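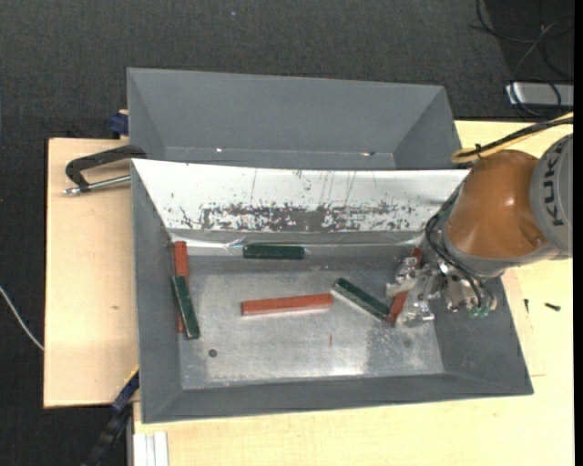 Solveig Söderlund wrote to me in October that she had gotten rid of 300 things in a month and missed none of them, and would I please stop being so sour about decluttering. She had read my column on closets. She thought I was defending mess.

I might have been. But her letter left me with a question I still can't answer. How would she know?

Missing a thing is slow. I gave away a fish kettle in my thirties and felt fine about it for six years, until somebody handed me a whole trout. The potato ricer I threw out has never crossed my mind except when I'm looking for an example of something I don't miss. A month tells you that you didn't need a fondue set in that month. If the month is June it hardly tells you anything at all.

The counting challenges go around every year, and they all work the same way. You pick a number, you fill a box, you post the box. There is an app for it now, Jikano, which gives you a little leaf for every item you log as gone. A neighbor of mine was on it for most of the spring. She got a leaf for a couch. She got a leaf for a dried-up pen. She told me she had started saving her dead pens so she'd have something to log on a slow day, and she laughed when she said it, but she did have a jar of them on the windowsill.

I don't blame her. If you pay people by the piece they will find you pieces. What bothers me is that the couch and the pen sit side by side in the total, and the total is what gets bragged about. Three hundred what? I could lose 300 things before lunch if you let me start with the screws in the garage. I would have the same house, minus the ability to hang a picture in it.

Then there is the matter of where it all goes. In the before-and-after pictures "after" is a bare shelf, and the other half of the story is at the thrift store, or in a dumpster, or in the back of a brother-in-law's truck. I worked the donation counter at the Sarnus thrift shop for two winters. January was brutal. People came in glowing, set down bags they'd tied shut, and left before we could open them. We got single roller skates. We got a great many mugs from companies that no longer existed. Much of it went straight out the back door, and the shop paid for the hauling. The people who dropped it off were lighter, I'm sure. The weight had just moved across town.

Jonatan Ekström answered my closet column too, with the opposite complaint. He said I was too easy on the storage business, and that I ought to look at what people pay Kvam to keep boxes they never open. He has a point. He'd had a unit for 21 months himself, full of his late aunt's furniture, and when he finally rolled up the door he found that he didn't like any of it. He had known that when he rented the place. He says he was paying for the right not to decide.

So I can't claim that keeping everything is wise. I've seen the bill. But I notice that the storage people and the decluttering people are selling to the same worry, which is that your belongings say something about you and that it's probably bad. One will hide them and the other will help you confess. Rumeck, whose catalog I get whether I want it or not, manages to do both. Page 22 has an essay on the calm of an empty room. Turn it over and you're looking at clear boxes with bamboo lids, in sets of four. You are supposed to buy the boxes to hold what's left after you've gotten rid of what you had.

I'd have more patience with all this if the claims were smaller. A tidy drawer is nice. I have one. I can find the scissors in it. If somebody wants to tell me that clearing a counter makes it easier to cook dinner, I'll agree and go clear mine. It's the next step I balk at, where the counter gives me back my mornings, and my marriage improves, and I discover what I really care about. I've looked into the backs of a lot of cupboards and I have never found what I really care about. Mostly I've found rice.

I also wonder about money, which hardly ever comes up. It is easy to let go of the spare toaster if you can buy another one next week without checking your balance. My mother kept two of everything that could break, and some things that already had. Visitors thought it was sentiment. She had been without heat one winter as a girl and meant not to be caught short again. Tell her that she could always replace it and she'd have asked you with what.

Solveig wrote back after I sent her some of this. She said I was overthinking it, that she liked her apartment better now, and that I was welcome to come and see. I believe her about the apartment. Liking where you live is a perfectly good reason to carry some bags downstairs, and it doesn't need a number on it.

She did add, at the bottom, that she'd had to borrow a colander.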